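About > How we work > Safety
Filed under: Our company, Robot service and testing

About Nirier

Nirier services and tests robot arms and hands for small manufacturers. Farzana Lashari and Leobardo Contreras started the firm to repair grippers, and repairs are still most of what we do. Customers send us a hand that drops things or an arm that stops for no clear reason, and we run it until we can make the fault happen again.

In October one of our own arms failed. During a demonstration of the Birker hand, the wrist joint carried on moving for 4 seconds after the stop button was pressed. The hand brushed a visitor's sleeve. There was no injury, but people had been allowed to stand well inside the arm's reach, and that was our mistake as much as the arm's.
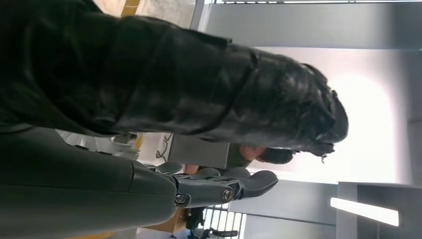
What we found

The stop signal was reaching the controller. A worn relay was holding the wrist supply on, and our monthly check only tested the shoulder and elbow. The relay had done more than 2000 cycles and had no replacement date in our records. Mehwish Baloch traced it by repeating the stop 40 times. It failed on 9 of them.

We told the visitor, the customer and our insurer the same day. The arm stayed switched off until Waweru, who supply our control cabinets, had fitted a new relay and we had tested every joint.

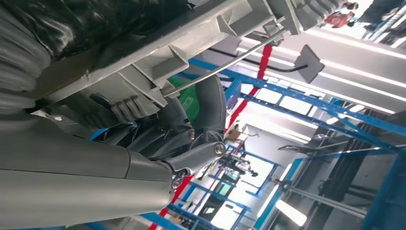
Amna Bhutto

I look after safety at Nirier and wrote this page. Stop tests now cover each joint separately, wrist included, and the results go to the customer with the service report. Visitors stay outside the marked reach whenever an arm has power. Waqas Kiani keeps the relay log and can send a copy to any customer who asks for it.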